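Do We Need Another Origin Story for the Terkberg Villain?

The studio behind the Terkberg movies has announced that its next picture will be a prequel about the bad guy. If you've been to a theater at any point in the last few years, you could have guessed that. A villain gets popular, someone notices that the villain sells more T-shirts than the hero, and a year later we're being asked to sit through two hours of his difficult childhood.

The villain in this case is Ondik, who was on screen for less time than you probably remember. He shows up late in the first movie, says very little, burns down the ferry office, and walks off. That was the whole part. People loved him for it. I loved him for it! I had no idea what he wanted or where he came from, and I left the theater talking about nothing else.

Now we're going to find out where he came from. According to the announcement, the new movie "peels back the layers of a man shaped by loss." I've read that line several times and I still can't tell you one thing that happens in it. It could describe half of what opened last December.

Bello Tijani is directing. I want to be fair to Tijani, because his first feature, Bastosel, is a very good small movie. It takes place mostly in one apartment and has maybe the best argument over a dinner bill I've ever seen on film. But a good small movie seems to be what gets you hired to make a big one you don't control, and I've watched that go wrong too many times to get excited about it. The studio says he has "complete creative freedom." Studios say that about everybody. I'd put more weight on it if the release plan, the toy line and the sequel hadn't been mentioned in the same announcement.

Then there's the script, credited to Pascual Figueroa, who also wrote the second Terkberg. You'll remember that as the one where everybody explained everything. There's a stretch in the middle where three different characters tell the hero what the key is for, and he already knows, and so do we. Figueroa can write a good insult, and his courtroom speech holds up fine. What he doesn't seem able to do is leave something alone, and Ondik is a character built out of things left alone.

Fans are split, as you'd expect. The forum I read had 395 replies to the news before lunch, and after the first page or so they were mostly fighting about the second movie's ending again. The people in favor make a decent case. They say a villain movie can take chances that a hero movie can't. They say the actor deserves a lead role, which I agree with. And they say that if it's bad you can just skip it and the first one will still be on your shelf.

I don't really buy that last part. Go back and watch anything that's had its gaps filled in later. You sit there knowing why he limps and who gave him the ring, and the scene you used to lean into is suddenly a scene with homework attached. I can't watch the opening of Fernandes anymore without thinking about the prequel, and I only saw the prequel once, on a plane, with bad headphones.

The other defense I keep hearing is that this will be a "character study." Every comic book and fantasy movie is a character study now, if you ask the marketing people. As far as I can tell the term means it's dark, it's long, and somebody looks at himself in a mirror. A real character study can bore you or make you dislike the person you came to see. Is a studio that wants to sell 1000 different lunchboxes going to let that happen? Maybe. I'd like to be surprised.

I asked around our Thursday-regulars email list – yes, we still call it that, even though we've moved the meeting four times – and the answers were gloomier than mine. One person wrote back the single word "why." Another said she'd go on opening night no matter what and complain the whole drive home, and I suspect she speaks for most of us. 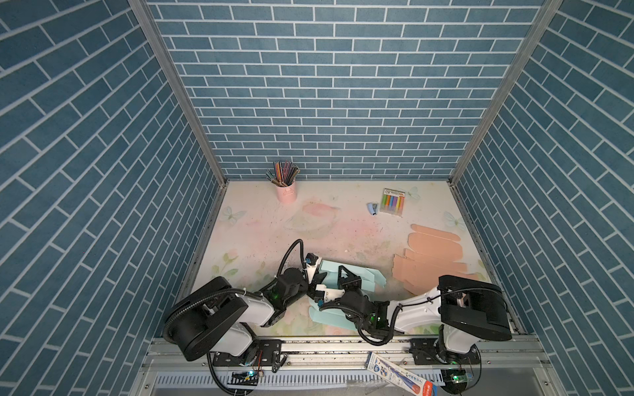

Riverside Film Club

So what would change my mind? Keep it under two hours, for a start. Don't show us the fire again from a new angle. Don't have a younger version of the hero wander through a market so that everybody in the row can nudge each other. Leave out the scene where he picks up the gray coat for the first time and the music swells, because I promise you it's already been storyboarded. And if Tijani really has a free hand, let him put Ondik in a room with one other person and a bill to argue over. I'd pay full price for that.

I'd also like the movie to be set somewhere other than the ferry town. We know the ferry town. The second picture showed us every street of it, along with the sewers, and I don't have any questions left about the sewers.

There's no trailer yet, no rating and no supporting cast. There is a poster, which is a gray coat on a hook, and people are already saying it proves the movie will be restrained. It proves that someone owns a hook. The first Terkberg had a terrible poster with nine floating heads on it and it's still the best of the bunch, so I wouldn't read much into this one either way.

If you want to argue with me before the thing comes out, the first movie is easy enough to find on disc, and it's worth another look with the question of Ondik in mind. Pay attention to how little the camera gives you when he first comes down the dock. See if you want to know more, and then see if you'd want to be told. Send your answers to the usual address, and keep them under 40 lines, please. Last time we ran letters on the second movie, one of them needed its own staple. We'll print a few in the next issue, including the ones that say I'm wrong.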